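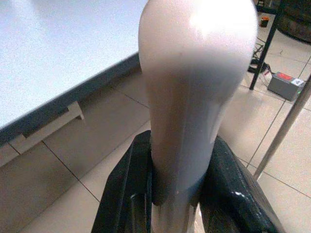 # Tile floor looks dull and streaky no matter how I mop it, and I move out in November

**Posted by Kumaresan Rai**

I rent a ground floor apartment from a company called Zikov. It is 999 square feet and almost all of it is glossy beige tile with thin dark grout. I have lived here four years and never had a complaint about the floor until I started getting ready to move out.

The problem is a film. When the floor dries there are streaks and cloudy patches, worst in the kitchen and the hallway. In the evening with the lamp on you can see every pass of the mop. If I walk on it in white socks the socks come back gray, even right after cleaning.

What I have tried so far:

- Clorkik floor cleaner, two capfuls to a bucket like the label says
- Clorkik again with four capfuls
- white vinegar and hot water
- a rented steam mop, which made the kitchen worse

The lease says floors have to be returned "clean and free of residue," and the deposit is $3,936, so I would like to get this right. Zikov's office told me to hire a professional and gave me a number. The quote was more than I want to pay for an apartment this size.

Is this something I can fix myself, or is the glaze worn off? And does anyone know if I should be doing something about the grout at the same time? It is dark anyway so I can't tell if it is dirty.

---

**Gert Sithole**

Your glaze is almost certainly fine. What you have is cleaner residue. I did turnover cleaning for rental units for a long time and this was the most common floor problem I saw, mostly in places where the tenant mopped often. Each mopping leaves a little soap behind, the soap holds dirt, and then the next mopping smears both. Doubling the dose made it thicker. The steam softened it and moved it around.

Test it first. Pick one tile in a corner, wet it with plain warm water, and rub it with a white cloth. If the water turns cloudy or gets slightly foamy, it is soap.

Before any water goes down you need to sweep, and I mean the whole apartment, edges included.
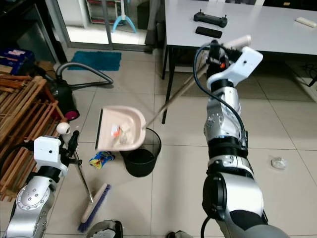
Dry dirt turns into mud the minute it gets wet, and on tile the mud ends up in the grout lines. Start at the wall farthest from the door and pull toward you in short strokes. Long strokes throw the dust into the air and it lands behind you. A long broom head like the one in the photo is good for open floor, and laying it at a diagonal lets you follow the grout on two sides. It is less good in corners, so go over those with a vacuum hose or a stiff hand brush. Move racks and chairs out instead of going around the legs.

Then the wash:

1. Fill one bucket with warm water and one tablespoon of plain white vinegar per gallon. No floor cleaner. Skip the vinegar if any of the floor is natural stone.
2. Fill a second bucket with plain warm water for rinsing the mop.
3. Do a small area, maybe six tiles by six. Mop it, rinse the mop in the second bucket, wring it hard, and go over it again.
4. Dry that area with a microfiber towel before you start the next one. Don't let it air dry.
5. Change the rinse water when you can't see the bottom of the bucket.

Expect to do the kitchen twice. Most people stop after one round, see streaks, and think it failed. The first round loosens the film and the second one takes it off.

For the grout, mix baking soda and water to a paste, scrub one line with an old toothbrush, wipe, and compare it to the line next to it. If there is no difference, leave the rest alone.

---

**tilesetter_uduva**

Vinegar is bad for grout. Don't use it. Get a pH neutral cleaner and be done.

> **Gert Sithole:** One tablespoon to a gallon, once, rinsed off, is not going to hurt sound grout. I agree that people shouldn't mop with it every week.

> **tilesetter_uduva:** I still wouldn't. If it was sealed the sealer will go first.

---

**Mtshali Street Renter**

I had the same thing with the same company, different building. Gert's way works but I want to add some things about the order, as I wasted a full day on mine.

Empty the rooms first. I cleaned the floor while half my stuff was still in the apartment and then had to drag boxes over it. Leave the floor for last, after the walls, baseboards and cabinets, since all of that falls down.

Sweep into small piles and pick each one up as you go.
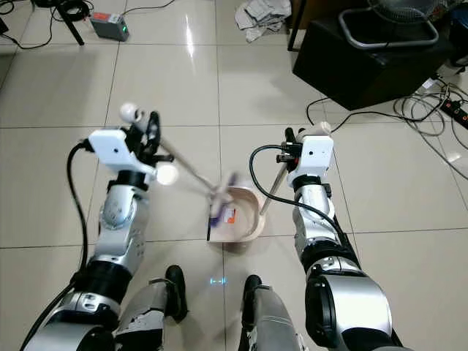 One big pile at the end gets walked through or blown around when somebody opens a door. There is always a thin line of dust left at the lip of the dustpan. Turn the pan a quarter turn and sweep again from the new side, and then get what remains with a damp paper towel. Empty the pan often.

Go through each room for loose items before the broom comes out, too.

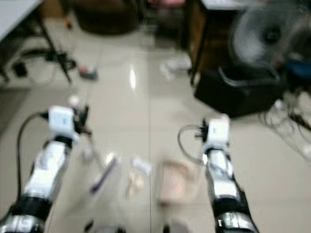

It sounds obvious but it cost me time. Once you are sweeping you stop looking at what is in the pile, and I threw out a mailbox key that way. Anything lying out on the tile, like the pale little bag or package in the picture, should go in one box by the door and get sorted later. Check under the stove and fridge while you are at it.

About the inspection: Zikov did mine at 4 in the afternoon with the sun coming straight in, and the inspector got down low and looked across the floor. Do the same yourself the day before. Also take dated photos of every room. My lease gave them 90 days to return the money and they used most of it, but I got it all back except a charge for a missing blind.

---

**Kumaresan Rai**

Did the corner test and the water went cloudy, so it is soap. I did the hallway tonight with neutral cleaner at a weak dose and the two buckets, and dried it with towels. Much better, though there is still a faint haze by the bathroom door. I'll do a second round there and then the kitchen.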